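Home | Features | Fixtures | Clubs | Archive

The long way round to a home ground

January
By our features desk

If you have ever tried to find the Prullthorpe netball courts in the dark, with a bag of bibs over one shoulder and a flask under the other arm, you will know that the last turning comes up rather suddenly. I missed it twice. By the time I got there the second team were already 5 goals up and the tea was going round – a lovely strong brew, I must say.

Prullthorpe have been playing in the Skavutano League for longer than most of the current squad have been alive, and for nearly all of that time they borrowed somebody else's court. They trained at the Lacroix sports hall when it was free, and in the car park behind it when it wasn't. Now they have a floor of their own, with proper lines and posts that stay up in a wind, and the whole club still seems a bit giddy with it.

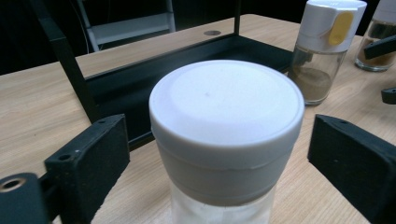
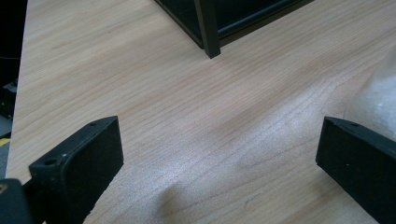 A jar with a pale cap, and the light wooden tabletop.

The money took three winters to gather. A grant of 4,000 pounds from Velteo, the local sports fund, got things moving, and a sponsored shooting day brought in another 2,064 (the under-twelves were still going at teatime, bless them). After that it was cake, raffles and a great deal of asking nicely.

On opening night 240 people came through the gate, and I think every one of them wanted a go at the shooting circle. The first team lost by a single goal to their oldest rivals, and stayed out afterwards in their coats, laughing and talking over the last quarter until the lights were switched off. Promotion is still possible this spring, though they'll need to tighten up at centre court and find some nerve away from home.

Contact us | Copyright, all rights reserved | Back to top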